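Musique | Scène belge | Rock

Plescombe remonte sur scène et annonce un nouvel album

La nouvelle est tombée en fin de matinée et elle a de quoi réjouir tous ceux qui usaient encore leurs vieux vinyles en attendant mieux : Plescombe est de retour ! Le groupe, silencieux depuis 7 ans, sortira en septembre un quatrième album intitulé « Clostholm », suivi d'une tournée des petites salles.

C'est le chanteur et guitariste Geert Van Leeuwen qui a vendu la mèche dans un message adressé aux abonnés de la lettre du groupe. Il y raconte une reprise sans calcul, partie de deux maquettes échangées un soir avec la batteuse Amber De Smet. « On voulait juste vérifier qu'on savait encore finir une chanson ensemble. On en a fini onze », écrit-il.

Un premier extrait, « Pemomgate », est déjà en écoute, et quel morceau ! Guitares sèches pendant une minute, puis la batterie entre d'un coup et tout s'emballe jusqu'à un refrain qu'on garde en tête pour la journée. On retrouve la voix un peu éraillée de Van Leeuwen, plus grave qu'avant, et De Smet chante pour la première fois un couplet entier (il était temps). Le disque paraîtra chez Baert, le label qui avait déjà publié leurs débuts, avec un premier tirage de 1 168 vinyles numérotés.

Côté concerts, le groupe a choisi de commencer modestement. La première date aura lieu dans une salle de 250 places, et les billets seront mis en vente à 10 heures sur le site du label, réservés d'abord aux abonnés de la lettre, qui sont 2 598. Autant dire qu'il faudra cliquer vite ! Pas d'inquiétude pour les autres, six dates supplémentaires doivent être dévoilées avant l'été. 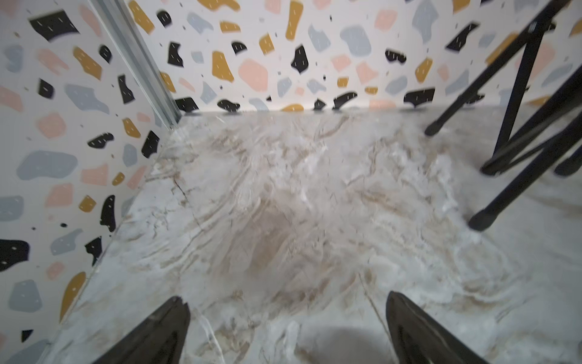
Papier peint façon terrazzo et sol effet marbre.

Amber De Smet promet pour la tournée « les anciennes, les nouvelles et une reprise que Geert ne veut pas encore avouer ». Les répétitions ont commencé et le duo sera accompagné sur scène d'un bassiste et d'une claviériste, dont les noms n'ont pas été communiqués. On a déjà hâte de les entendre.

43 partages | 12 commentaires

Recevez l'actu musicale chaque matin : inscrivez-vous à notre newsletter. Vous pouvez vous désabonner à tout moment.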